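Becherpyramide mit zwei Armen: Anleitung für die Kursgruppe, Teil 2

Stand: 10. Juli 2024
Bearbeitung: Eftychia Vasilakis, Lefteris Giannakopoulos

Teil 2 setzt voraus, dass beide Arme nach Teil 1 referenziert sind und die Freigabe von Christos Kourkoulas im Laborbuch steht. Ziel ist eine Pyramide aus drei Pappbechern: zwei stehen unten, einer kommt mittig darauf. Gesteuert wird im Teleoperationsmodus. Die Aufzeichnungen dienen in Teil 3 als Trainingsdaten, deshalb gelten die Vorgaben zu Tempo und Startlage auch für Probeläufe.

Benötigt werden:
zwei montierte Arme mit Zweifingergreifer
drei Pappbecher gleicher Sorte
Laptop mit der Projektsoftware Flododden
Vorlage für das Episodenprotokoll (Ordner Wusico)

1. Startlage herstellen

Alle Becher werden mit der Öffnung nach unten aufgesetzt. Beschädigte Becher aussortieren; ein eingedrückter Rand reicht, damit der obere Becher später kippt. Die Arme in Ruhelage fahren, Greifer öffnen, dann erst Flododden starten. Wer die Software vorher startet, übernimmt eine falsche Nulllage und muss neu referenzieren.

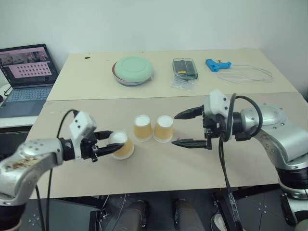 Die Aufgabenteilung der Arme wird vor der Episode festgelegt und danach nicht mehr geändert. In unserer Gruppe bewegt der linke Arm den Becher, der oben liegen soll, der rechte richtet bei Bedarf die Basis aus. Der Spalt zwischen den beiden Basisbechern soll schmal sein, ohne dass sich die Ränder verkeilen. Beim Ansetzen des linken Greifers liegt ein Finger hinter dem Becher und einer davor, die Spitzen zeigen nach rechts; der rechte Greifer bleibt solange geöffnet neben dem rechten Basisbecher. Wird die Basis verschoben, nachdem der dritte Becher gegriffen ist, gilt die Episode als ungültig.

2. Greifen

Greifer langsam schließen. Die Schließkraft steht im Profil auf Stufe 4. Höhere Stufen verformen die Becherwand, niedrigere lassen den Becher beim Anheben drehen. Nach dem Schließen 300 ms warten, dann senkrecht anheben. Keine seitliche Bewegung, solange der Becher noch Kontakt zum Tisch hat.

3. Anheben und Positionieren

Den Becher so weit anheben, dass sein Rand deutlich über den Böden der Basisbecher liegt. Erst danach quer verfahren. Die Zielposition liegt mittig über dem Spalt. Die Handgelenkachse bleibt dabei unverändert. Eine Korrektur der Neigung ist nur im Stillstand zulässig.
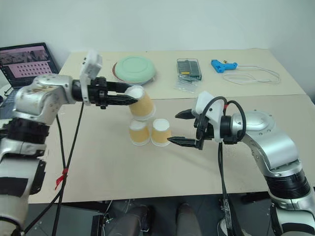
Abb. 2: Linker Greifer mit angehobenem Becher über der Basis, rechter Greifer geöffnet.

4. Absetzen

Senkrecht absenken, bis der Rand auf beiden Böden aufliegt. Greifer öffnen, eine kurze Pause einhalten, dann den Arm nach hinten aus dem Arbeitsbereich ziehen. Beim Herausziehen nach oben nimmt der Finger den Becher gelegentlich mit. Anschließend den rechten Arm in Ruhelage fahren und die Episode beenden.

5. Protokoll

Je Episode werden eingetragen: laufende Nummer, Bediener, Ergebnis (steht / gekippt / abgebrochen) und Bemerkung. Abgebrochene Episoden nicht löschen. Im Mai wurden 39 Episoden aufgezeichnet, bei denen das Feld Bediener leer ist; diese Daten sind für den Vergleich in Teil 3 nicht verwendbar.

Häufige Fehler

Becher dreht sich im Greifer: Finger sitzen zu hoch. Tiefer ansetzen.
Basis wandert beim Absetzen: Becher kommt schräg auf. Neigung im Stillstand korrigieren und neu absenken.
Arm bleibt mit Meldung „Limit J5“ stehen: Startlage liegt zu nah am Sockel. Becher weiter zur Tischmitte stellen.
Bewegung ruckelt: Kabelführung prüfen. Die Leitungen müssen auch bei gestrecktem Arm frei hängen.

Fragen zur Software an Achilleas Koutsoukos, Fragen zur Mechanik an Magdalini Konstantinidis.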